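Décoloration des textiles noirs : température, essorage ou lessive ?

Temps de lecture : 2 min

skundwood_a
Je reprends la question laissée en suspens en juillet. Coton noir, teinture réactive d'après la fiche du fournisseur, lavage à 40 °C, essorage à 1200 tours. Les plis virent au gris bien avant le reste. 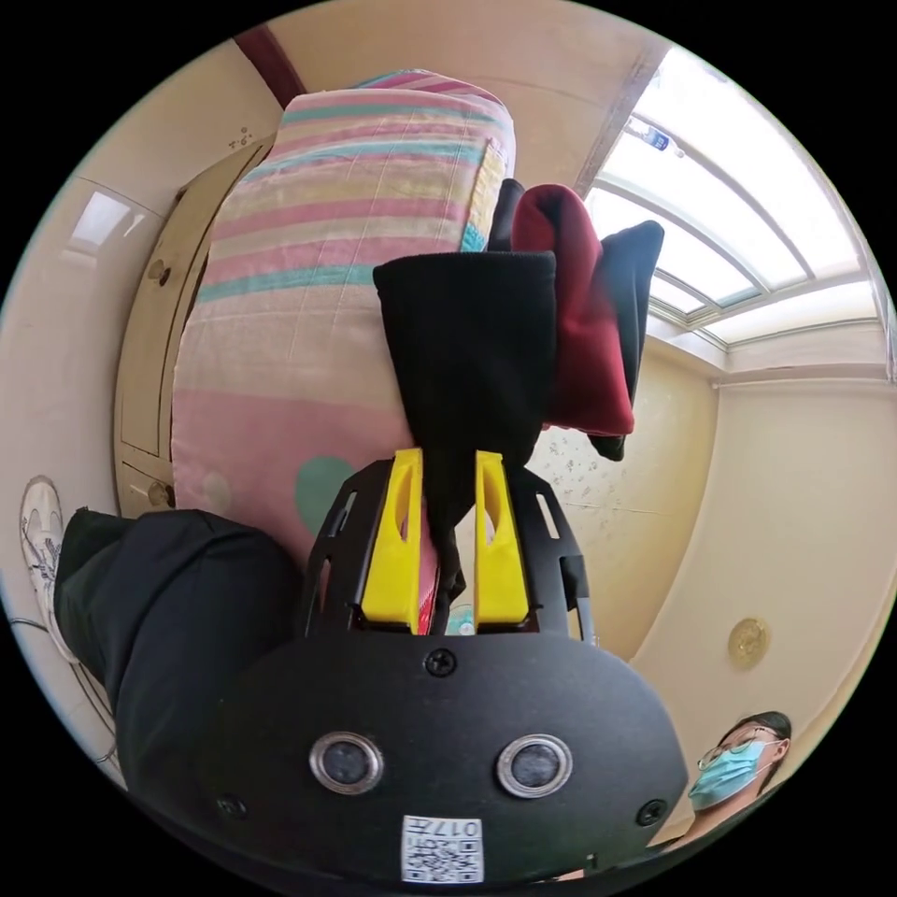

D'après mes lavages, le gris apparaît d'abord sur les arêtes, là où le tissu frotte contre lui-même. J'en déduis une abrasion de surface — la teinture elle-même tiendrait. Quelqu'un a-t-il comparé à 30 °C, même lessive, même charge ?

Katayama_Y
Comparé sur 16 cycles, deux lots coupés dans le même rouleau. À 30 °C, l'écart existe mais reste faible. Le remplissage du tambour joue davantage : à moitié vide, les pièces retombent de plus haut et les fibres se relèvent. Ce sont ces fibrilles qui diffusent la lumière et donnent l'aspect gris.

dalia.kabbaj
Pas d'accord sur le remplissage. Un tambour trop plein rince mal, et un dépôt de zéolithe sur du noir ressemble beaucoup à de l'usure. Avant de conclure, refaire un rinçage à l'eau claire avec un peu d'acide citrique. Si le gris part, c'était du dépôt.

Katayama_Y
Lessive liquide, donc sans zéolithe. J'aurais dû le préciser.

dalia.kabbaj
Alors reste le calcaire. Dureté de l'eau ?

Katayama_Y
200 mg/l en CaCO3. Pas négligeable, je vous l'accorde.

zdenka_s
Question annexe : quelqu'un utilise une lessive avec cellulase ? L'enzyme coupe les fibrilles et le noir remonte visiblement. Contrepartie, perte de masse et de résistance si on en abuse. Sur du jersey fin je ne le ferais pas à chaque lavage.

skundwood_a
Celle que j'ai n'en contient pas. Elle annonce « soin des couleurs », ce qui désigne surtout l'absence d'azurants optiques et la présence d'un inhibiteur de transfert. Aucun effet sur les fibrilles.

emiko-sg
Vous oubliez le séchage. Sèche-linge ou fil ?

skundwood_a
Fil, à l'intérieur, sur l'envers.

emiko-sg
Donc ni UV ni tambour chaud. Je penche pour l'abrasion aussi. Retourner les pièces avant lavage et descendre à 800 tours.

dalia.kabbaj
L'essorage plaque le linge contre la paroi, il frotte peu. Je maintiens l'acide citrique en premier, le test prend dix minutes.

skundwood_a
Essai fait le 7 octobre sur une seule pièce. Le gris a diminué sur le plat, il est inchangé sur les arêtes. Les deux causes s'additionnent donc — je passe à 30 °C sur l'envers et je reviens après quelques cycles.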